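Section 10. Showing the arms a hanging task by remote control

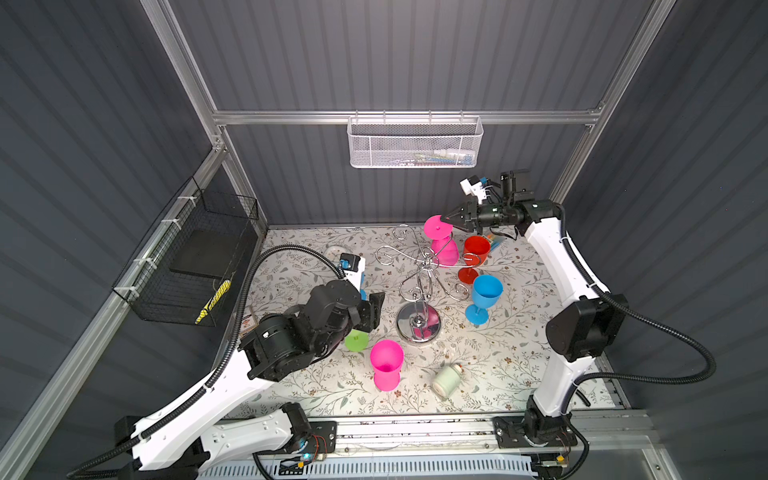

By now you have both arms powered up and homed, so pour yourself a coffee and we'll teach them something. Hanging stemware on a holder is a lovely first lesson – it's fiddly enough to be worth recording, and plastic glasses forgive a beginner's mistakes.

1. Stand the holder in the middle of the table, where both grippers can reach it comfortably.

2. Open Brestix on the operator's computer and choose New Lesson. Give the lesson a name you'll still recognize in May.

3. Take hold of the two hand controllers and squeeze gently until the arms begin to follow you.

4. Press Record, then close one gripper on the foot of a glass. Turn the glass slowly and guide the foot into the holder.

5. Let go, back the gripper straight out, and press Stop.

Note: Small pauses and second tries are perfectly fine to keep. Arlindo Nogueira, who wrote the first lessons at our Toledo workshop, left plenty of them in his. Record 13 good runs before you start training.

Caution: Never reach over the table while the controllers are live. If error 273 comes up, release both controllers and go back to step 3.

We use cookies to remember your settings. Accept | Manage choices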